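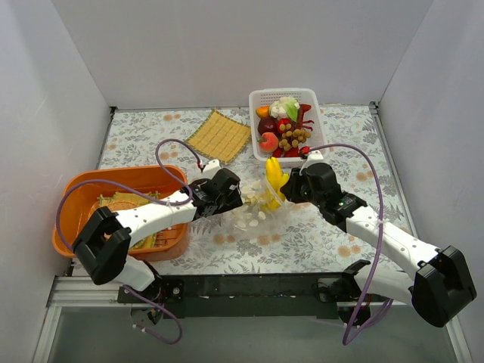

About Stolham Textile School

Stolham Textile School teaches weaving, dyeing and pattern cutting to adult learners. Courses run for 20 weeks, and each class is limited to 40 students. Evening places are offered in every subject.

The school library holds 1,701 books and 533 fabric samples, all of which may be consulted by enrolled students and, by appointment, by members of the public.

Applications for the next term open in June. Forms are available from the admissions office.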